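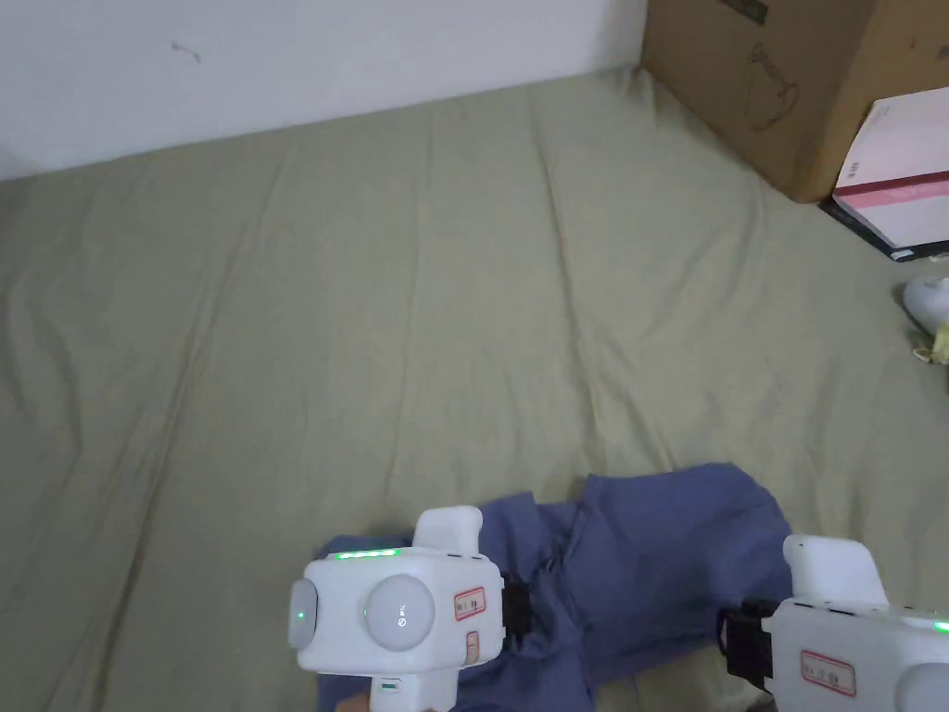
The Second Rule

The rule sheet from Fekete was two pages long, and she had taped it to the inside of the closet door where she would see it when she put the grippers away. She had been folding for them since June. Most of the rules were easy to keep. Tie your hair back. Keep pets out. Both green lights on before you touch the cloth. Do not speak to the cloth, which she had taken for a mistake in translation until she caught herself doing it.

Rule two was the hard one. Do not correct a fold after you have let go of it.

She stood at the side of the bed with a gripper in each hand and looked at the blue cloth. The green sheet had wrinkles running across it and she left them alone. Rule nine said the bed should be the way a bed is.

She squeezed the left handle and took hold of an edge. She squeezed the right one and took hold of another. She lifted, walked her hands apart, and laid the cloth down flat. Then she brought the near side over to the far side and let go.

It was crooked. One corner stuck out past the other by the width of a thumb.

Her mother would have fixed it. Her mother had worked in the laundry of the hotel in Wamthorpe and could not pass a towel without squaring it. She had taught her daughter on a bed like this one, and if a corner was off she shook the whole thing out and made her start over. It had taken a summer.

The corner stuck out. She kept the grippers still and counted to three, as rule six asked, and made the next fold on top of the bad one. The cloth came out lopsided, a little thicker at one end. She set it at the foot of the bed and said "done" out loud for the recording.

In the evening she called the help line. The man who answered was patient and had clearly been asked before.

"If I can see it's wrong, why can't I fix it?" she said.

"You can fix it before you let go," he said. "As long as you're holding it, do whatever you want."

"And after?"

"After, it's the next fold's problem. If you go back, we can't tell which one was the fold."

"So they'll learn to do it crooked."

"They'll learn what you do next when it's crooked. We have plenty of straight ones. Grernard sent us two crates of straight ones." He waited. "Did you have a question about the batteries?"

She did not. She thanked him and hung up.

She went back into the bedroom. The lopsided bundle was where she had put it. She had meant to put it in the drawer as it was, and she stood there with the drawer open. The grippers were in the closet on their charger. She had only her hands.

She shook the cloth out and folded it again, edge to edge, pressing down each crease with the side of her palm. It took her less time than it had with the grippers. When it was square she looked at it for a while, then pulled it open and dropped it back on the bed in a heap for the morning.

On the closet door she found a pencil and wrote next to rule two, in small letters, before you let go.

In the morning she tied her hair back, waited for the green lights, and took hold of an edge. This time she held on to it for a long while.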